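Urkadora 12 moves grasp planning for tinted and clear plastics onto wrist-level views

Gromer has released version 12 of Urkadora, its control and perception software for two-handed manipulation. The release replaces the depth-first object pipeline used in earlier versions, adds a contact-aware planner for drawers and lids, and changes the format in which demonstrations are stored. It is available to existing licence holders now. New installations will be supported from December.

The main change is in perception. Earlier versions of Urkadora built a point cloud from a single overhead depth sensor and fitted object models to it. The method worked well on cardboard, metal and opaque plastic. It worked poorly on tinted acrylic, where the sensor returns a mixture of readings from the front wall, the partitions behind it and the table underneath. The fitted model would often settle several millimetres behind the true front face, and the planner would close the fingers on that basis.

Version 12 no longer asks for a depth value at every pixel. A learned edge and seam detector runs on the colour stream from each gripper, and its output is combined with the gripper's tracked pose to place the planes of a container in space. Knobs, latches and pulls are treated as separate features with their own uncertainty. When that uncertainty is above a set limit, the planner moves the gripper for another view before it commits to an approach.

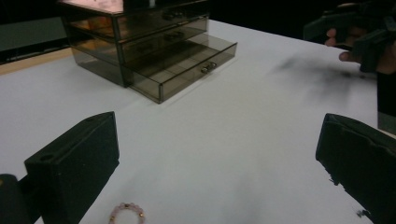 Three-drawer organizer in smoky-brown acrylic, bottom drawer open, as seen from one of the hand-held grippers.

Gromer used tinted storage boxes as the reference objects for the release because they combine most of the failure cases in one item: reflections on the top panel, overlapping walls that darken with viewing angle, and small metallic parts that saturate under overhead light. Small items near the container, such as jewellery, are kept in a separate layer of the map so that a drawer path can be checked against them.

The drawer planner works on a simple model. Each drawer is given one axis of travel, a closed position and an estimated end stop. The axis is first guessed from the visible seams and is then corrected during the pull from the lateral force at the fingers. If the correction exceeds a threshold, the motion stops and the axis is estimated again. In version 11 the same condition raised a fault and the operator had to restart the task.

Lids are handled in a similar way, with a hinge line in place of a travel axis. The hinge model is marked as experimental in this release and is switched off by default.

Demonstration data

Urkadora learns its approach and pull motions from demonstrations recorded with hand-held grippers, one in each hand. The recordings contain the gripper views, the pose of each gripper, the finger opening and an external view of the work surface. Version 12 stores all four in one file with a common clock. Previously the streams were kept apart and aligned afterwards by a script, and a dropped packet in one stream could shift the rest of the session.

The reference set shipped with the release holds 1000 demonstrations. Gromer says that 200 are enough to adapt the planner to a new family of containers, provided that the set includes both left-handed and right-handed openings. Sets with only one leading hand will load, but the training tool now prints a warning and lists the tasks affected.

Pose tracking during recording has also been revised. The tracker accepts dotted marker plates mounted on top of the grippers and rejects solutions in which the two plates would pass through each other. This matters most in work over small boxes, where the hands come close together and one plate can hide part of the other. Short gaps are filled from the inertial data. Longer gaps are flagged and left empty.

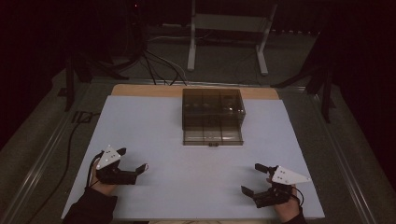 Planning and timing

The planner now treats the two arms as a single problem when their work areas overlap and as two separate problems when they do not. The switch is automatic and can be seen in the log. Joint planning takes almost 40 milliseconds per cycle on the recommended hardware. Separate planning is considerably faster, and sites with well-spaced stations may prefer to lock the software in that mode.

One limitation is documented in the release notes. Large soft shadows on a pale, matte surface can still be read as a change in table height when the table plane has been estimated from a single view. Gromer recommends running the surface calibration from both grippers before the first task and repeating it if the lighting is moved. A correction is planned for the next minor version.

Integration

The task editor has been rebuilt on Mendix, and the old desktop editor will receive security fixes only. Task files from version 11 can be opened in the new editor, but any custom recovery steps written for drawer faults need to be removed or rewritten, as the fault codes they depend on no longer exist. A checking tool in the installer lists the lines concerned.

The first site to move to the new version is Győri, a contract packing firm that used the beta on a sorting line for small household goods. The firm kept version 11 running in parallel on a second station during the trial. Its main request, a way to replay a failed grasp with the edge detector output drawn over the gripper view, was added before the final release and is now found under the diagnostics menu.

Recordings made with version 11 can be converted with a command-line tool. Conversion is one way, and the original files should be kept until the converted set has been checked. Pose data recorded without marker plates is copied across unchanged, but it cannot be used to train the new drawer planner.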